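二手家居信息的近似重复检测:以 Wakby 社区交换板为例

课程项目报告
作者:Yolandi Pillay
提交日期:2022年9月7日

摘要

本项目研究短文本分类信息中的近似重复问题。数据取自 Grusimska 区居民使用的交换板 Wakby,内容以家具、小型家电和厨房用品的转让信息为主。同一件物品常被多次发布,标题、措辞和价格略有改动,造成检索结果冗余。我们对清洗后的 858 条信息做了候选对生成和成对判别,比较了字符级 n-gram 相似度、加权词袋余弦相似度以及融合结构化字段的逻辑回归三种方法。评价采用 5 折交叉验证,置信区间由 1000 次自助重抽样得到。融合方法在精确率与召回率的调和平均上优于两种单一相似度,优势主要来自尺寸和取货地点两个字段。字符级方法在型号拼写不一致时更稳定,但对模板化文本误判较多。报告最后讨论了标注一致性、阈值选择和方法的适用范围。

关键词:近似重复检测;短文本;记录链接;分块;自助法

一、背景与问题

Wakby 最初是一个邮件列表,后来改成网页形式,界面至今保留着邮件时代的习惯:每条信息由一个标题、一段自由文本和若干可选字段组成,发布后不能编辑,只能删除重发。想把价格降一点,或者补一句“可送货”,都要重新发一遍。许多人重发之后不删旧帖,旧帖又没有自动过期机制,于是同一件物品在板上以两条或更多的形式并存。

对浏览者来说,后果是列表变长,同一张书桌在不同页反复出现。对板务维护来说,统计“当前在售物品数”失去意义。现有的去重规则只比较标题是否完全一致,改动一个标点就能绕过,而且规则还会误伤:标题同为“椅子”的两条信息可能来自不同的人,描述的是完全不同的椅子。

本项目要回答的问题有以下三个。其一,仅凭文本能在多大程度上识别近似重复。其二,可选字段虽然填写率低,加入后是否有可测量的收益。其三,在标注量有限的条件下,阈值应如何确定,得到的结论有多大的不确定性。

“近似重复”在本报告中定义为:两条信息指向同一件实物,并由同一发布者发出。两个人转让同一型号的商品不算重复。同一人转让两件同款物品的情形较为棘手,标注指南中单独作了规定,见第三节。

二、相关工作

记录链接的经典框架把问题拆成候选生成与成对判别两步。候选生成的目的在于避免对全部记录两两比较,常用办法是分块,即只比较在某个键上取值相同的记录。分块键过细会漏掉真正的匹配,过粗则失去降低计算量的作用。成对判别可以用规则、概率模型或监督学习完成。

网页去重方面的工作多以长文档为对象,使用词片段集合的重合度,并借助最小哈希近似计算。这类方法假定文档足够长,集合的统计性质稳定。分类信息往往只有一两句话,一个词的改动就会让集合重合度大幅变化,直接套用效果有限。

短文本相似度的另一条路线是使用预训练的句向量。我们在前期试过现成的多语言句向量,发现它倾向于把同类物品聚在一起:两张不同的床会得到很高的相似度。对语义检索来说这是优点,对判定是否同一件物品则是干扰。受时间和算力限制,句向量没有进入正式比较,相关观察放在第六节。

三、数据

3.1 采集与清洗

数据来自板务维护者导出的存档文件,导出时已去除姓名、电话和邮箱,发布者以随机字符串代替。该字符串在导出文件内部保持一致,因此可以判断两条信息是否出自同一账号,但不能追溯到具体个人。存档覆盖的时间段截止到六月底。

清洗步骤按顺序如下。先统一字符编码,把全角数字和全角标点转为半角。再去掉邮件时代遗留的引用行和签名分隔符。接着剔除正文为空的记录,以及只含“已出”“已送”一类状态说明的记录。求购信息单独存放,不参与比较。最后去掉标题和正文完全一致的记录,只保留最早的一条;这些精确重复用现有规则就能发现,留在数据里会抬高各方法的指标,掩盖它们之间的差别。清洗后余下 858 条。

有一处处理值得单独记录。部分发布者习惯在正文末尾附一段固定文字,说明取货时间、付款方式和不退不换。这段文字在同一发布者的所有信息里完全一样,长度有时超过对物品本身的描述。如果保留,同一人发布的不同物品会显得高度相似;如果一律删除,又会丢掉一些有用的地点信息。我们的做法是先抽取地点,填入对应字段,再从正文中删去重复出现的段落。段落是否算“重复出现”,以它在同一发布者的多条信息中逐字出现为准。

3.2 字段

每条信息包含下列字段:标题、正文、价格、类别、尺寸、取货地点、发布时间。标题和正文必填,其余可选。类别由发布者从下拉菜单中选择,错选情况不少,最常见的是把小型柜子归入“其他”。尺寸字段是自由文本,写法极不统一,有写长宽高的,有只写一个数字的,也有写“放得进小轿车后座”的。我们写了一组正则表达式把能识别的尺寸转成厘米,不能识别的记为缺失,不做估计。

价格字段还有一个特点:降价重发是产生近似重复的主要动因,因此价格不同并不能说明物品不同。我们没有把价格差的绝对值直接作为特征,改用后发价格与先发价格的比值,并另设一个指示变量,标明后发价格是否低于先发价格。

3.3 标注

候选对由第四节所述的分块方法生成。从中按相似度分层抽取 400 对进行人工标注。分层的目的是让困难样本有足够的代表;如果简单随机抽样,绝大多数样本会是一眼可辨的非重复,标注成本花得不值。

标注由两名学生独立完成,标签为“重复”“不重复”“无法判断”。标注界面使用 Vudness,一个在浏览器中运行的轻量标注工具,两条信息左右并排显示,相同的词以底色标出。正式标注前做了一轮试标,根据分歧修改了指南。修改后的指南主要增加了三条规定。

第一,成套物品与其中单件的关系。先发“餐桌加椅子”,后单独发“餐桌”,若其他线索表明是同一张餐桌,标为重复。理由在于浏览者看到的仍是同一件实物。

第二,同款多件。正文明确写有“还有一个一样的”时,两条信息标为不重复;没有明确说明时,标为重复。

第三,时间间隔。间隔长短本身不作为判断依据,标注者不应因为两条信息相隔很久就倾向于“不重复”。试标中一名标注者曾隐含地使用了这一标准,造成系统性偏差。

两名标注者意见不一致的样本由作者裁定。裁定后仍为“无法判断”的样本不进入训练,但在评价时保留,按两种极端假设分别计算指标,用以考察结论对这部分样本的敏感程度。

四、方法

4.1 分块

分块使用两个键的并集。键一是发布者标识。按照定义,重复必须来自同一发布者,因此键一理论上已经足够。实际上部分用户换过账号,导出文件中表现为两个不同的标识,只用键一会漏掉这些情形。键二由取货地点和标题中的名词组成,名词通过一个自建的家居词表匹配得到。词表的初稿来自板上已有的类别名称,之后人工补入了常见的同义写法,例如“冰箱”与“雪柜”,“衣柜”与“衣橱”。

键二带来的候选对数量多于键一,其中真正的重复很少,但几乎都是键一漏掉的。我们认为这部分计算开销可以接受。

4.2 基线一:字符 n-gram

对标题与正文拼接后的文本,取长度为二至四的字符片段,计算两个片段集合的 Jaccard 系数。拼接前对标题作一次重复,相当于给标题加倍权重。这一做法的依据是标题中的词与物品身份的关系更密切。我们也试过不重复标题,指标略有下降,没有进一步调节倍数。

字符级方法不需要分词,对型号、缩写和错别字较为宽容。它的弱点是会把“九成新,自提”一类高频片段与型号片段同等看待。

4.3 基线二:加权词袋

文本经分词后计算词频与逆文档频率的乘积,以余弦相似度作为两条信息的相似程度。逆文档频率在全部清洗后记录上估计,不使用标签,因此不构成信息泄漏。分词使用开源词典,并加入前述家居词表。数字与单位合并为一个词,以免“两米”被切开后失去区分能力。

4.4 融合模型

融合模型为带二范数惩罚的逻辑回归,输入包括:字符 n-gram 相似度、词袋余弦相似度、价格比值、降价指示变量、尺寸是否一致、取货地点是否一致、发布者是否一致,以及各可选字段的缺失指示变量。尺寸一致的判据是各维度之差不超过一个固定容差;容差根据试标样本确定,之后不再调整。

选择逻辑回归有两方面的考虑。标注样本少,复杂模型容易过拟合;系数可以直接解读,便于板务维护者理解为何某一对被判为重复。正则化强度在训练折内部再做一层交叉验证来选取。

缺失值的处理方式是:缺失时相应的一致性特征置零,同时缺失指示变量取一。这样模型能够区分“两边都填了但不一致”和“至少一边没有填”。这两种情形的含义差别很大,前者是较强的反证,后者基本不提供信息。

4.5 评价

指标为精确率、召回率及其调和平均。样本按发布者分组后再划分为 5 折,保证同一发布者的信息对不会同时出现在训练集和测试集中。若不分组,模型可能通过记住某位发布者的用词习惯得到偏高的成绩。跨账号的候选对涉及两个标识,划分时把相连的标识合并为一组。

置信区间由自助法得到,在样本对层面重抽样 1000 次。由于同一条信息可能出现在多个样本对中,样本对之间并不独立,按对重抽样会低估方差。作为补充,我们另以发布者组为单位重抽样,所得区间更宽,正文中的判断以较宽的区间为准。

五、结果

5.1 总体比较

三种方法的排序在各折中保持一致:融合模型最好,字符 n-gram 次之,加权词袋最低。融合模型与字符 n-gram 之间的差异在按发布者组重抽样的区间下仍不包含零。字符 n-gram 与加权词袋之间的差异则不够稳定,区间包含零,因此不能断言前者更好。

分开来看,字符 n-gram 的召回率较高,精确率偏低;加权词袋相反。融合模型的召回率与字符 n-gram 相近,精确率有明显提高。换句话说,结构化字段的作用主要体现在排除错误匹配上。

5.2 特征消融

依次移除各特征后重新训练。移除尺寸一致性造成的下降最大,其次是取货地点。移除发布者一致性几乎没有影响,原因是分块之后绝大多数候选对的该特征取值相同,模型从中得不到多少区分能力。移除价格比值影响很小,移除降价指示变量有可见的影响,与“重发多为降价”的观察相符。

缺失指示变量全部移除后,精确率下降。检查发现模型开始把尺寸缺失等同于尺寸不一致,并通过降低阈值来补偿,从而放进了更多误报。

5.3 错误分析

我们逐条查看了融合模型的误判样本,按成因归为几类。

模板文本。一位发布者转让多件小家电时使用同一段说明,只改动物品名称。物品名称仅占全文很小一部分,两种文本相似度都很高。尺寸字段又恰好没有填写,模型缺少反证。这一类在误报中最多。

拆分与合并。发布者先成套转让,未能成交后拆成单件,或者反过来。两条信息的文本长度相差悬殊,集合类相似度天然偏低。这一类在漏报中最多。

换词。同一件物品前后叫法不同,例如先称“小柜子”,后称“床头柜”,或者在品类名称与功能名称之间切换。词表补充能覆盖一部分,但发布者的叫法没有穷尽的可能。

语言切换。Grusimska 区居民使用多种语言,个别发布者先后用不同语言发布同一件物品。本项目的文本方法对此无能为力,只能依靠字段,而这类信息的字段填写率并不比其他信息高。

5.4 阈值

阈值在训练折上按调和平均最大化选取。各折得到的阈值有一定波动,但在相当宽的区间内测试指标变化平缓,没有必要追求精确的取值。若用于自动隐藏旧帖,误报代价高于漏报,应取较高的阈值;若用于提示发布者“您是否已发布过此物品”,则可取较低的阈值,由发布者自己确认。

六、讨论

6.1 字段填写率与收益

尺寸是区分能力最强的字段,也是填写率较低的字段之一。按类别看,床架、沙发和书桌的发布者更愿意填写尺寸,小型电器和厨房用品则很少填写。对后者而言,发布者大概认为型号已经足够说明问题,但型号写得也不完整,常见的是只写品牌,或者只写“白色,带玻璃门”。颜色和门的形式在同类物品中重复率很高,对判定是否同一件物品的贡献有限。

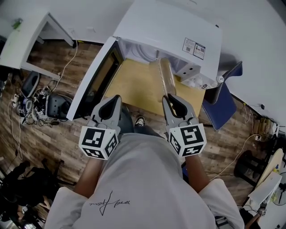
如果要从发布界面上改进,优先级最高的措施是把尺寸字段由自由文本改为分开的数值框,并在选择电器类别时增加型号一栏。单独增设颜色字段的意义不大。我们在标注样本上模拟过这一点:把正文中出现的颜色词抽出来作为一致性特征,加入融合模型后指标没有可辨别的变化。颜色词不一致时往往只是叫法不同,“米白”“奶白”“浅灰”之间的界线因人而异。

6.2 句向量的初步观察

前期试验中,句向量对换词和语言切换两类错误有改善,对模板文本则明显更差。这提示它或许适合作为融合模型的一个输入,而不宜单独使用。需要注意的是,加入一个在同类物品间普遍偏高的特征后,模型可能需要更多的困难负样本才能学到合适的权重,现有标注量未必支持。

6.3 标注的局限

标注者看到的内容与模型大致相同,即文本和字段。存档导出时没有包含图片,而浏览者在网页上判断两条信息是否为同一件物品时,主要依靠图片。因此我们的标签反映的是“根据文字能够作出的最佳判断”,与事实之间存在差距。“无法判断”的样本按两种极端假设计算后,三种方法的排序没有改变,但融合模型的领先幅度在较不利的假设下有所缩小。

分层抽样使得样本中重复的比例高于实际候选对中的比例。报告中的精确率若直接外推到全部候选对,会偏于乐观。我们按各层的抽样比例作了加权校正,校正后的精确率低于未校正值,排序不变。

6.4 适用范围

本项目的定义要求同一发布者,这与跨平台的商品匹配有本质区别。后者面对的是不同卖家对同一型号的描述,型号抽取和品牌归一化更为关键。把本项目的模型用于那类任务没有依据。

数据来自单一社区,发布习惯受到“不能编辑,只能重发”这一界面约束的强烈影响。若 Wakby 日后开放编辑功能,降价重发将减少,剩余的重复可能以拆分与合并为主,模型需要重新标注和训练。

6.5 误报的处理

自动隐藏一条并非重复的信息,对发布者的影响比列表中多出一条重复信息要大。发布者通常不会检查自己的信息是否仍然可见,误隐藏可能长时间不被发现。我们建议第一阶段只做提示,不做自动处理,并记录发布者对提示的回应。这些回应本身可以作为后续训练的弱标签,但要注意选择性偏差:愿意回应提示的发布者可能本来就更常整理自己的旧帖。

七、实现说明

代码用 Python 编写,分为清洗、分块、特征、训练和评价五个模块。各模块以制表符分隔的文本文件交换数据,中间结果均可直接打开检查。随机种子写在配置文件中,划分方案单独存盘,以便更换特征后在完全相同的划分上比较。

全部计算在一台普通笔记本电脑上完成。耗时最长的步骤是按发布者组的自助重抽样,原因在于每次重抽样都重新计算加权校正。把每对样本的预测值预先缓存后,这一步骤的耗时降到可以忽略的程度。早期版本在每次重抽样时重新训练模型,得到的区间同时包含训练集变动带来的不确定性,含义不同;终稿没有采用,但代码予以保留。

分词词典的版本会影响加权词袋的结果。我们在中期更新过一次词典,指标出现轻微变动,之后将版本固定。复现时应使用仓库中附带的词典文件,不要从网上重新下载。

尺寸解析的正则表达式附有单元测试,测试用例取自实际写法。目前已知的未覆盖情形包括:用英尺和英寸混写、把直径写成“圆的”加一个数字,以及用乘号以外的符号分隔各维度。补充规则时需注意不要把电话分机号或门牌号误认为尺寸,早期版本在这一点上出过错。

八、后续工作

按优先顺序,后续工作包括以下几项。补充模板文本类的困难负样本,并尝试在特征计算前按发布者去除公共片段,把目前以整段为单位的处理细化到句子。对成套物品建立“包含”关系的单独判别,不再与重复混为一类。在标注量增加之后,评估句向量作为附加输入的效果。

Leinonen 老师在中期评阅时提出,可以把成对判别的结果交给聚类步骤,得到“物品”层面的分组,并检查传递性是否成立。我们做了简单的连通分量聚类,发现个别模板文本的误报会把同一发布者的多件物品连成一个大组。换用要求组内平均相似度达标的层次聚类后情况好转,但阈值又多了一个,缺少独立数据来选取,因此未列入正式结果。

九、数据与伦理

存档由板务维护者提供,使用范围限于本课程。导出前已在板上公示,发布者可以要求排除自己的信息。正文中偶有残留的门牌号和称呼,清洗时以占位符替换。报告中引用的文字片段均为常见表述,不能对应到具体的发布者。课程结束后原始存档删除,仅保留不含正文的特征文件和代码。

附录A 标注指南摘录

1. 先看标题,再看正文,最后看字段。字段与正文矛盾时,以正文为准,并在备注中说明。

2. 类别不同不能单独作为“不重复”的依据。

3. 正文出现“重发”“降价”“还在”等词时,应主动寻找对应的旧信息,但不得因此默认当前候选对就是该旧信息。

4. 一条信息包含多件物品时,只要其中一件与另一条信息相同,即标为“重复”,并在备注中注明“部分”。

5. 对同一候选对犹豫较久时标“无法判断”,不要求强行作出选择。

附录B 配置项说明

ngram_min 与 ngram_max 控制字符片段的长度范围。title_repeat 为标题重复次数。size_tol 为尺寸容差,单位厘米。group_split 为真时按发布者组划分,为假时按样本对划分;后者仅用于与前者对照,不应据此报告结果。boot_unit 可取 pair 或 group,对应两种重抽样单位,终稿中的区间使用 group。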